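Gripper comparison in sim, cluttered table
Posted July 22, 2018 | by the bench log
Filed under: Workbench notes / Grippers / Simulation
Print this page | E-mail this page

Picked up where the January runs stopped. Same arm, same controller, two grippers: the Vatetti two-finger and the Mammont parallel. Both run from the Chaiyaporn scene generator so the clutter is comparable. 300 grasp attempts planned for each, capped at 200 per session because the logger gets slow after that.

Vatetti finished its first 200 without a restart. 121 clean lifts. Most of the misses were on approach - the finger touches a neighbor on the way down and the planner backs out. Widening the pre-grasp opening helped on the apple and made things worse wherever two objects stand close together. Put it back to the default for now.

The tall things are a separate problem. With a bottle or a long-necked vase on the table the wrist has less room to turn, and the planner keeps choosing a straight top-down approach even when a side approach should be shorter. Haven't found the setting for that.
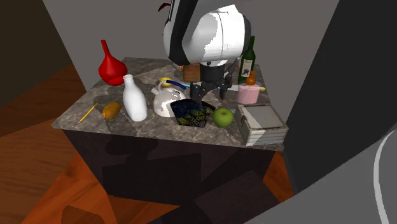 Reply on the log from Vikitz: the default contact margin is too big for this much clutter, try cutting it in half before blaming the fingers, and log the margin with each run so the two grippers can be compared at the same value.

Fair point. Margin was not in the log at all. Added a column and reran a short batch at half. Fewer back-outs, but the fingers now brush things they used to clear, and I don't trust the simulated friction enough to call that a gain. Keeping both values.

Mammont only got as far as loading. The tool offset in its file is wrong - fingertips end up below the table surface at home pose. Fixed by hand, not checked in yet.

Still to do:
- check in the offset fix
- Mammont, first 200, both margins
- remaining Vatetti attempts
- ask Chaiyaporn whether the scene seed can be locked between sessions

Print this page | E-mail this page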